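Search this site Enter keywords Go

About Us

20 March 2020
By Zoi Spanos, Office of Staff Development

Jollinlow is a contract sorting and packing company with its main plant in Balbridge. We receive mixed goods from makers and wholesalers, sort them by type and destination, pack them, and send them on. The company employs 200 people across 2 sites. Most of them work on the floor, in receiving, sorting, packing, or dispatch.

The company was started by the Zacharopoulos family as a packing room for local growers. The growers' trade became smaller over the years, and the company took on household goods, small parts, and school supplies in its place. The family still holds a share in the business, and the original building on the Balbridge site still carries its name. It now houses the training rooms, the staff dining room, and the office of the works council.

Our Work with Automation

For most of our history, sorting was done entirely by hand. A sorter stood at a bench, took items from a tote, and placed each one on the correct tray. The work was steady and well understood, but it was hard on the shoulders and wrists. Injury reports from the sorting benches were higher than those from any other department, and people with long service often had to leave work they knew well.

The company's response is the Wurkurano program. Wurkurano is the name we use for all of our work with robotic arms, from early planning and simulation through to daily use on the floor. The program is led by Stelios Dimitriou, Head of Floor Operations, who began his career with the company as a sorter on the evening shift. It has its own budget and reports to the board twice a year.

Under the program, robotic arms take over the most repetitive lifting and placing. Sorters who worked at those benches are trained as cell operators. A cell operator sets up the task, checks the items coming in, clears faults, and decides what happens to anything that the arm cannot place. The position is paid at a higher grade than bench sorting, and the training is carried out in paid hours.

Planning in Simulation

No new task is given to an arm on the floor until it has been built and tested in simulation. A simulated bench allows the program team to try out the position of the arm, the height of the platforms, and the order of the work without stopping a line. It also allows operators to see a planned cell and comment on it at a stage when changes cost very little.

The practice tasks are kept simple on purpose. Plain cubes stand in for goods, and colored platforms stand in for trays. Trainees learn to judge whether an item has been placed squarely, whether it is likely to fall, and whether it should be corrected before the next one is picked up. These are the same judgments that they will make later with real goods, and experienced sorters tend to make them quickly.

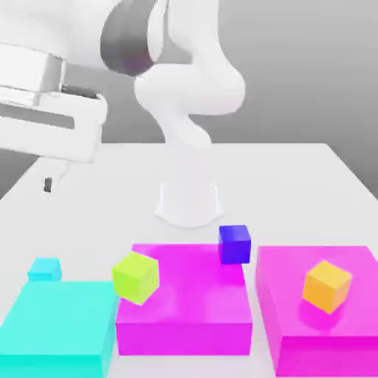
A simulated sorting bench from the Wurkurano program, with the lime-green cube tilted over the edge of the center platform.

Operators are asked to record every placement they would not accept, and to say why. Their notes are reviewed with the program team at the end of each training block. Several of our present rules came out of these reviews, including the rule on the gap to be left between neighboring trays and the rule on how far an item may extend past a tray's edge. Both are now part of the operator handbook.

The simulation room is open to all staff during the day shift. Employees who are not in the program may book time there through their supervisor – no earlier experience with computers or machinery is needed.

What Changes for Our Staff

The company recognizes that automation changes more than the task itself. A bench sorter works at a personal pace and can talk with the person at the next bench. A cell operator spends more of the shift watching, listening, and responding, and often stands farther from colleagues. Some employees welcomed this change. Others told us that the work was lighter on the body and more tiring in other ways, and that they missed the company of the benches.

Following these comments, the shift pattern for operators was revised. Operators now rotate between the cells and the packing tables within each shift, and cells are placed in pairs so that two operators are within speaking distance. A quiet break room was added next to dispatch.

No employee is required to move to a cell. Those who prefer to remain in manual sorting may do so, and fragile, irregular, and mixed-material goods continue to be sorted by hand. Placement figures from the cells are used to adjust the equipment and are not used to rate individual employees. This is set out in a written agreement between the company and the works council, and copies are available in the dining room and from any supervisor.

Training

The operator course lasts 14 weeks. It begins in the simulation room, continues at a practice cell beside the sorting hall, and ends with supervised shifts on the floor. Subjects include safe entry and stopping procedures, task setup, fault clearing, record keeping, and shift handover. Employees who complete the course receive a certificate and keep their full length of service.

Those who do not complete it return to their former position at their former grade and may apply again for a later course. The next course begins in July. Application forms are held at the training office in the Zacharopoulos building, and supervisors will arrange time for employees to attend an information session.

Visits and Inquiries

We receive visits from technical schools, trade groups, and other employers who are considering similar changes. Visits include the simulation room and, where production allows, the viewing walkway above the sorting hall. Closed shoes are required in all work areas.

Requests should be sent in writing to the Office of Staff Development, Jollinlow, Balbridge, or made by telephone at extension 2137.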